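Section 4. Kitchen set-up and daily counter prep

Read section 3 first if the water isn't on yet. This part covers the counter, the ledge, the dishwasher, and getting out what you need for one of the quick bowl meals in section 5. Last changed Jun 12, 2023. Old copies in the drawer are out of date, toss them.

4.1 Before you start

You need:
a damp cloth and a dry one
mild dish soap
food-grade mineral oil (bottle under the sink, left side)
a Phillips screwdriver, the short one
can opener
one mixing bowl

Wash hands. Sleeves up. Bags and keys off the counter, they scratch it.

Lights: switch by the door does the ceiling. The counter has its own switch, on the wall by the fridge. If neither works check the breaker list in section 2.

4.2 The wood top

The top is real wood strips, glued side by side. Light and dark mixed, that's normal. Takes a lot of use but doesn't like standing water or hot pans.

1. Clear it. Everything off, even the stuff you think lives there.
2. Wipe with the damp cloth and one drop of soap. Go with the strips, not across.
3. Wipe again, plain water.
4. Dry it right away with the second cloth. Front edge too, water collects there.
5. Run a flat hand over it. Rough patch? Go to step 6. Smooth? You're done, skip to 4.3.
6. Fine sandpaper, light, with the grain. Wipe off the dust.
7. Thin coat of oil. Leave it overnight. Wipe off whatever didn't soak in.

Full oiling twice a year, once in October and once in spring. Write it on the sheet inside the cabinet door.

CAUTION: No bleach. No scouring powder. No steel wool. Bleach leaves pale spots that don't sand out, ask Dilwyn Sayce, he spent a whole afternoon trying.

CAUTION: Hot pans go on a trivet. Every time.

Note: small screw heads show on the surface in a couple of places. Leave them in. If one sticks up enough to catch the cloth, quarter turn with the short screwdriver and stop. Don't use the drill. Don't fill over them either.

Note: cutting straight on the wood is not allowed anymore. Use a board. Boards are in the tall slot next to the oven.

4.3 The tile and the ledge

Dark tile, light grout. Tile is easy, grout is not.

1. Warm water and soap on the tile, top to bottom.
2. Old toothbrush for the grout lines. Short strokes.
3. Rinse the cloth, wipe again.
4. Dry, or you get streaks. Dark tile shows every streak.

Tomato sauce on the grout: get it within the hour. After that use baking soda paste, leave it ten minutes, brush, rinse. Repeat if it's still pink.

The white ledge above the tile is for the screw-lid jars and nothing else. It's narrow. Mugs fall off it. Phones fall off it too.

1. Take the jars down one at a time, both hands.
2. Wipe the ledge.
3. Wipe the bottom of each jar before it goes back.
4. Lids on tight, labels facing out.
5. Keep the jars back against the wall.

CAUTION: don't reach up for a jar with a knife or an open can in front of you. Move those first.

Refills come from the Adberg bulk bags in the pantry. Wash and fully dry a jar before refilling it. Any damp at all and it clumps, then the whole jar is wasted.

4.4 Setting out for a bowl meal

Do this after 4.2, on a dry counter. The order matters a little. Cans get heavy drips down the side and the bowl is what you want clean.

1. Bowl first. Front of the counter, back a bit from the edge. Check it's dry inside.
2. Cans behind the bowl. Standing up, labels readable.
3. Tomatoes and other loose round things go to the back left. They roll. A folded towel stops them if it's a big batch.
4. Board and knife on the right, when you get to the cutting and not before.
5. Scrap tub in the sink, not on the wood.
6. Read the recipe card through once. All of it.

Leave a hand's width clear around the bowl. Crowded counters are how stuff ends up on the floor.

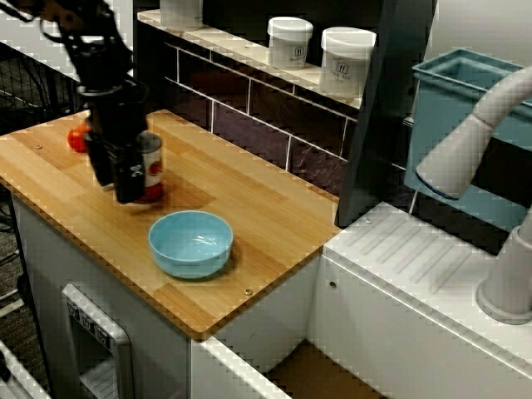 Rinse tomatoes under cold water even if the bag says washed. Pull the stem, dry them, back to their spot. Soft ones get used first. Split ones, smell them, then decide.

Cans, in this order:

1. Check the date.
2. Look for dents on the rim or seam. A dent in the side is ok if it's shallow. Rim dent, throw it out.
3. Bulging top or bottom: do NOT open. Bag it and put it in the outside trash.
4. Wipe the top with the damp cloth. Dust falls in otherwise.
5. Hold the can with your free hand, low down. Clamp the opener on the rim and turn.
6. Stop just before the lid comes all the way off. Bend it up, pour, bend it back.
7. Rinse the can in the sink. Recycling.

CAUTION: lid edges cut. Jacobus Baloyi needed stitches from one. Never push a loose lid down with a finger, use a spoon.

Note: pull-tab cans, lift slow for the last inch. That's where it splashes.

Leftovers out of the can go in a lidded tub, in the fridge, with a date on tape. Do not put the open can in the fridge.

4.5 Bowls

The plastic bowls are for cold or room temperature food. Mixing, salads, rinsed beans, that kind of thing.

Not for the microwave. Not for the oven, obviously. Not for oil straight off the stove.

Wash by hand or on the top rack. Bottom rack warps the rims and then they don't stack. If a rim is cracked the bowl is finished, don't tape it.

Tomato stains plastic. Rinse the bowl as soon as you empty it, cold water first and then warm with soap. If it's already orange, a day on a sunny windowsill helps some.

For anything hot use the Istell steel set, lower cabinet. Sihan Xue labeled the sizes on the shelf, please put them back by the labels.

4.6 Dishwasher

Below the counter. Handle at the front, small buttons along the top edge.

First time only:

1. Open the door all the way and check nothing is packed inside.
2. Pull both racks out and push them back. They should run smooth.
3. Fill the rinse aid, close the cap till it clicks.
4. Run one empty cycle.
5. Check the floor when it finishes. Any water at all, shut the valve (see 3.2) and call Obinna Amadi.

Every load:

1. Scrape plates. No need to pre-rinse except egg and rice.
2. Plastic on top. Pots on the bottom, upside down.
3. Spin the spray arms by hand. If they hit something, move it.
4. One Treloar tablet in the door cup. One. Two makes foam.
5. Press the program, then close the door untill it clicks.
6. When it's done open it a few inches and wait. Steam goes up under the wood, so open it wide if you're in a hurry, don't leave it just cracked.

Not in the dishwasher: wood boards, sharp knives, the can opener, anything with a glued label.

Clean the filter every other week. Twist, lift, rinse, twist back. Skipping this is why it smells. The door seal gets a wipe at the same time, both sides and the bottom corners where the gunk sits.

NOTE: hang towels on the hook. Not on the handle. They drag in the door and the seal doesn't close right.

4.7 Closing down

Short list. Do it in order.

1. Food away. Tubs dated.
2. Bowls, tools, board washed or loaded.
3. Opener washed by hand, wheel dried.
4. Counter wiped and dried, front edge too.
5. Splashes off the tile.
6. Jars straight, lids tight.
7. Sink rinsed, scrap tub emptied.
8. Cloths hung up. Wet ones go in the wash.
9. Counter light off.

If you ran out of something write it on the Bivora pad by the fridge. Write the size as well, "cans" doesn't help whoever is shopping.

4.8 Quick fixes

White ring on the wood: rub with a little oil, leave an hour, wipe. Still there, sand lightly and oil again.

Black spot on the wood: water got in. Dry it out two days with nothing on top. Then tell Lingyun Shen before you sand, it may need more than that.

Sticky counter: too much oil last time. Wipe with warm soapy water, dry, wait a day.

Jar lid stuck: hot water over the lid for a minute, dry it, try again with a rubber glove. No knives under the lid.

Dishwasher won't start: door isn't clicked. Nine times out of ten. Otherwise check the valve, then the breaker.

Dishwasher stops halfway: hold the start button, wait for it to drain, start over. If it does it twice, unload and call.

Cloudy glasses: rinse aid empty.

Opener slips: gunk on the wheel. Soak, brush, dry. If it still slips its worn out, get the spare from the drawer and add one to the pad.

Fruit flies: empty the scrap tub, check the back of the counter for a soft tomato, pour hot water down the drain.

Parts and order numbers are in section 9. For the counter oil, the page is 313 in the supply binder.

Go on to section 5 for the recipe cards.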